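옷걸이에서 상자까지, 니트 한 벌이 거치는 손

보관 서비스 업체 드레톤(Dreton)의 의류 정리실에서 일하는 담당자를 일요일 오전에 만났다. 이 일을 한 지 8년 됐다고 했다. 이름은 싣지 않기로 하고 이야기를 들었다.
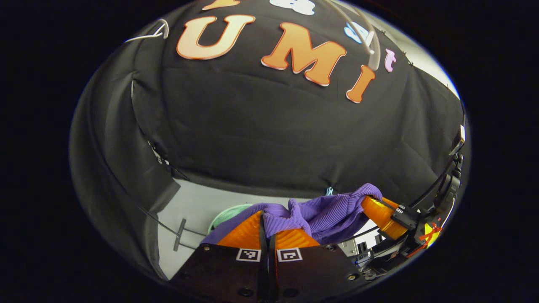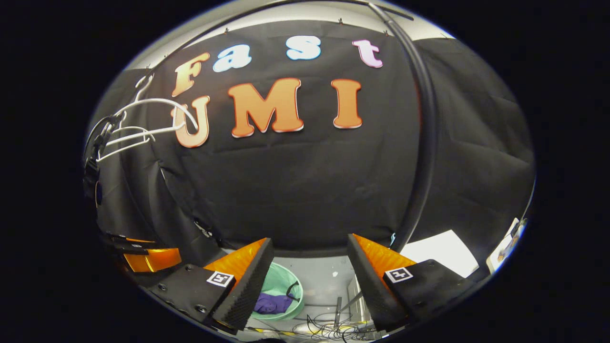 검은 천에 붙은 글자 장식과 골이 진 보라색 니트, 흰 옷걸이

그리드니스 738호

정리실에 들어오는 옷은 계절마다 다르다. 3월에는 겨울옷이 한꺼번에 몰린다. 지난 3월에 들어온 옷은 946벌이었고, 그중 니트가 가장 많았다. 담당자는 니트 이야기부터 꺼냈다.

"셔츠는 누가 개도 비슷하게 나옵니다. 니트는 그렇지 않아요. 골이 있는 니트는 잡는 자리에 따라 늘어나는 방향이 달라집니다. 저는 처음 배울 때 니트만 두 달을 갰습니다."

옷을 받으면 먼저 바닥에 펼친다고 한다. 작업대가 있어도 스웨터는 바닥이 편하다는 것이 그의 설명이다. 팔을 양쪽으로 다 펴려면 생각보다 넓은 자리가 필요하고, 작업대에서는 소매가 아래로 떨어져 무게 때문에 당겨진다.

"뭉친 채로 들어오는 옷이 많습니다. 그걸 한 번에 털어서 펴려고 하면 안 됩니다. 가운데 한 군데를 집어서 살짝 들고, 어깨가 어느 쪽인지 찾습니다. 어깨를 찾으면 나머지는 따라옵니다. 목둘레를 먼저 찾는 분도 있는데, 저는 어깨가 빠릅니다."

어깨를 찾은 다음에는 손바닥으로 눌러 편다. 이때 문지르지 않는다. 골을 따라 위에서 아래로 눌러 가고, 옆으로는 밀지 않는다. 소매는 몸판 위로 접어 올리고, 아랫단을 가슴 높이까지 올린 뒤 한 번 더 접는다. 두꺼운 옷은 두 번째 접기를 하지 않고 그대로 상자에 넣는다.

보풀은 접기 전에 본다. 겨드랑이와 소매 안쪽, 가방끈이 닿는 어깨 쪽을 차례로 본다. 심하면 따로 빼 두고 고객에게 연락한다. 보풀 제거기는 고객이 원할 때만 쓴다.

옷걸이에 대해 물었다. 니트를 걸어도 되느냐는 질문을 가장 많이 받는다고 했다.

"걸지 말라고들 하죠. 저도 긴 기간이면 걸지 않습니다. 그런데 하루이틀 거는 건 괜찮습니다. 접어서 들어온 옷의 냄새를 빼려면 걸어야 하니까요. 걸 때는 반으로 접어서 겨드랑이 쪽에 옷걸이 고리를 두고, 몸판과 소매를 어깨 너머로 넘깁니다. 그러면 어깨에 뿔이 안 생깁니다."

정리실에서는 흰 플라스틱 옷걸이를 쓴다. 그는 색보다 두께를 따진다. 얇은 옷걸이는 봉 하나에 많이 걸 수 있고 겹쳐 두기도 쉽지만, 서로 엉키는 것이 문제다. 한 개를 빼면 세 개가 따라 나온다.

"고리 방향을 다 같은 쪽으로 맞춰 두면 덜 엉킵니다. 바쁠 때는 그게 안 지켜져요. 저녁에 나가기 전에 한 번 맞춥니다. 오 분도 안 걸리는데 다음 날 아침이 다릅니다."

예전에는 곤턴(Gonton)에서 나온 나무 옷걸이를 썼다고 한다. 모양이 좋고 어깨도 잘 받쳐 주었지만 한 봉에 거는 수가 너무 적었다. 지금은 코트를 걸 때만 꺼낸다. 코트용으로 남겨 둔 것이 70개다.

벽에 두르는 천 이야기도 나왔다. 그는 옷을 다루는 자리 뒤에 어두운 천이 있으면 일이 수월하다고 했다.

"밝은 벽 앞에서는 흰 옷이 잘 안 보입니다. 실밥이나 먼지도 그렇고요. 검은 천 앞에 들고 보면 바로 보입니다. 반대로 검은 옷은 바닥에 놓고 봅니다. 바닥이 밝으니까요."

천은 집게로 고정한다. 박아서 다는 방법도 생각해 보았지만 떼어서 빨 수 있어야 했다. 검은 천은 보푸라기가 금방 붙는다. 빨고 나면 주름이 생기는데 다리지는 않는다. 걸어 두면 어느 정도 펴지고, 남는 주름은 그냥 둔다.

천에 붙인 글자에 대해서는 길게 말하지 않았다. 다만 색을 여럿 섞은 것은 마음에 든다고 했다. 검은 천만 걸려 있으면 방이 좁아 보인다는 것이다. 글자가 조금 기울어도 손대지 않는 편이라고 한다.

니트를 상자에 넣는 순서도 물었다. 그는 무거운 것을 아래에 두고, 같은 무게면 짙은 색을 아래에 둔다. 보라색이나 남색처럼 진한 색은 밝은 색과 맞닿지 않게 얇은 종이를 한 장 끼운다. 종이는 므키제(Mkhize)의 무산성지를 쓰는데, 값이 올라서 요즘은 옷 사이마다 넣지 못하고 색이 바뀌는 자리에만 넣는다.

"상자를 꽉 채우지 않는 게 중요합니다. 손을 옆으로 넣어서 들어가면 된 겁니다. 고객들은 빈 자리가 아깝다고 하시는데, 눌린 니트는 꺼냈을 때 접힌 선이 안 없어집니다."

방충제는 상자 맨 위에 종이를 깔고 올린다. 옷에 바로 닿게 두지 않는다. 향이 있는 제품과 없는 제품을 한 상자에 섞지도 않는다.

집에서 직접 정리하는 사람들에게 권할 것이 있는지 묻자 그는 잠시 생각한 뒤 세탁 이야기를 했다. 한 번만 입은 옷이라도 빨아서 넣으라는 것이다. 눈에 보이지 않던 얼룩이 여름을 지나면서 누렇게 올라오는 경우를 해마다 본다고 했다.

"그리고 하루에 다 하려고 하지 마세요. 옷장을 전부 꺼내 놓으면 저녁에 잘 데가 없습니다. 니트만 하는 날, 바지만 하는 날을 따로 잡으면 됩니다."

인터뷰가 끝난 뒤 그는 다음 상자를 열었다. 이번에는 목도리였다. 목도리는 접지 않고 말아서 넣는다고 했다.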